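Project report: paper mats under breakfast service
2019-06-21

## What we set out to test

The claim came from the Mendeo product sheet. It says a heavy paper mat under a bread station "keeps the work surface clean and cuts wiping time in half." Our course group was asked to pick one claim from the hospitality supplies folder and check it. We picked this one, mostly for its confidence and its total lack of numbers.

The station was the sandwich one: a tray, a plate and sliced bread on a white tabletop. We ran 40 sessions with the mat and the same number without it, in the teaching kitchen at Kolham. In each session one student moved two slices of bread from the tray to the plate, left them there, and then cleaned up. A second student held the stopwatch.

## What we found

Wiping time did drop. The table under the mat hardly ever needed more than one pass. But the sheet says nothing about the mat itself, and the crumbs don't vanish. They land on the paper instead of the table, and somebody has to deal with the paper.

If you count shaking out the mat and laying it flat again, the saving mostly disappears. The Gamage brand mat was a little stiffer than the Huridau one and easier to carry to the bin without spilling. Neither would lie fully flat after it had been folded once. Creases hold crumbs, and we doubt that a quick shake gets them all.

Color matters more than we expected, and we are not sure it matters in a good way. On a bare white table, pale crumbs are hard to see, so people wiped everything just in case. On brown paper they show up, so people could judge when to bother. Several testers looked at a few specks and decided not to. Is that a cleaner station, or just a more relaxed one? Our timings can't tell the two apart.

## Problems with our method

- The testers knew which sessions were being timed.
- We used one kind of bread. A seeded loaf or a hard roll would shed much more.
- We replaced the mat after every 6 sessions, and that interval was a guess.
- Nobody tested anything wet - no butter, no jam, no tomato. The sheet shows all three.

The budget section of the sheet assumes 2000 place settings a month, which is far outside anything we could check. We left it out.

## Where that leaves the claim

We would accept "less wiping of the table." We would not accept "half the time" without a definition of what is being timed. If the project continues in December, the next group should weigh the crumbs left on the paper and use at least one messy filling.
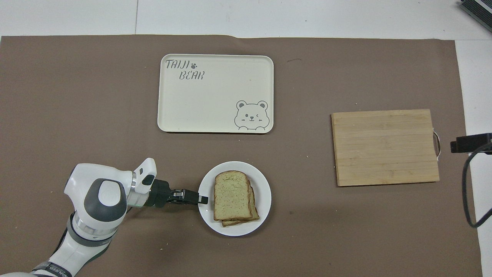 Figure 1. Bread station on the brown paper mat, with the tray, the plate and two slices. A few pale crumbs show on the paper.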